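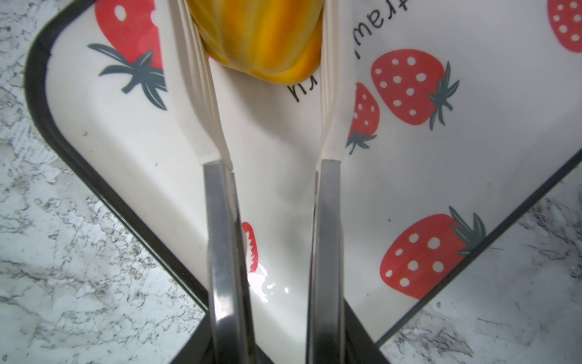

Brornatex Combat Sports Data Desk

Brornatex Adds Round-by-Round Judging Data to Its Boxing and Kickboxing Feed

PLONEN, Dec 26, 2023 - Brornatex has released version 7 of its combat sports data feed, which supplies results, bout statistics and scoring records to licensed sportsbooks and broadcasters. The release adds individual judge scorecards for boxing and kickboxing, broken out by round.

Earlier versions of the feed carried only the final totals from each judge. Operators offering markets on decision type or winning margin had to obtain round scores separately and enter them by hand. In the new version, each scorecard arrives as a structured record containing the bout identifier, the judge identifier, the score for each round and any point deductions applied by the referee. Deductions are stored in their own field and are not merged into the round score.

The archive available at launch covers 1,536 bouts. Records were keyed from published scorecards and checked a second time by a different operator. Where a scorecard was illegible or incomplete, the bout is included with a status flag and the missing rounds are left blank. Brornatex does not estimate missing scores.

New scorecards are delivered once the sanctioning body has made them public. The feed polls for changes every 300 seconds and issues a correction record if a result is later amended or overturned. A correction does not overwrite the original entry. Both remain in the archive with separate time stamps, so that a settlement team can establish which result was in effect when a market was graded.

Technical decisions, technical draws and no contests now have separate result codes. Under the previous scheme, technical decisions were grouped with ordinary decisions, and customers settling method-of-victory markets had to read a free-text note to tell them apart. The old codes will continue to be sent alongside the new ones until July, after which they will be withdrawn.

The update was tested with Antoniadis, a sportsbook platform supplier, and with the odds comparison service Dradow. Testing covered message order, duplicate handling and recovery after a dropped connection. During load testing the feed handled more than 2,000 messages per minute without loss.

Existing customers can move to version 7 without a change to their contract. A migration guide, a full list of result codes and a sample file are available in the customer portal. Mixed martial arts scorecards are not part of this release - the current feed for that sport is unchanged.

About Brornatex

Brornatex supplies sports results and statistics to betting operators and media companies from its office in Plonen. It does not accept wagers or set odds.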